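4. Sorting the returns bin

The Undar metal bin is sold as suitable for mixed small goods. Treat that as a starting point. It holds odds and ends well enough, but it does nothing to keep them apart, and the claim in the Plunduvach leaflet that items "settle themselves" has never held up in our stockroom.

4.1 Before you start

1. Set the bin on a level surface at a height you can reach into without leaning on the side walls.

2. Look over the floor of the bin. Scratches and worn paint are normal and can be left alone. Raised metal is another matter – file it flat.

3. Check the tare. The label says 300 g per divider, but ours came out at 138 g, so weigh your own.

Note: Leave the small holes in the floor open. Tape over them lifts within a month and then sticks to the stock.

4.2 Sorting

1. Tip in a small batch. The leaflet allows 40 items. Siu-fong Yau tried it and spent the afternoon digging.

2. Take out hairbrushes and other long things first. Lift a round brush by its handle if you can get at it; bristles pick up fluff and will drag smaller pieces along. 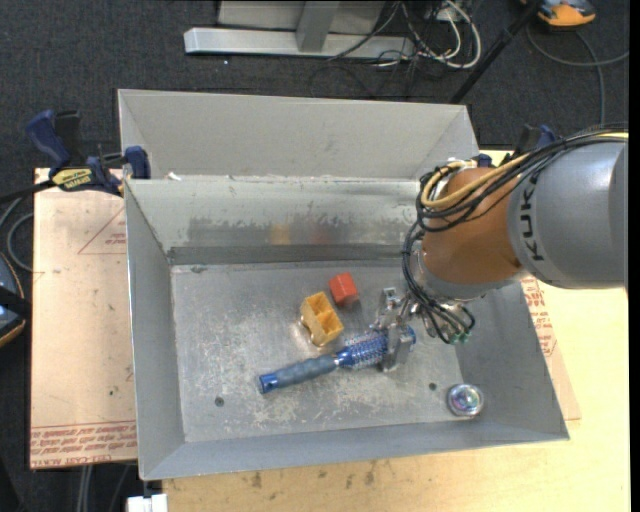

3. Next, take the plastic blocks, larger ones before smaller. Empty any open cavities over the tray, as beads and screws like to lodge there.

4. Leave clear or shiny round pieces until last and put them in a lined tray. They roll, whatever the leaflet says about the sloping sides.

Caution: Do not scoop along the floor with a metal dustpan. It marks the paint and can chip plastic goods.

4.3 Cleaning

Wipe the floor and walls with a barely damp cloth, then dry. The Skindis polish recommended in the leaflet takes 2 coats and, as far as we can tell, makes no difference to old scuffs.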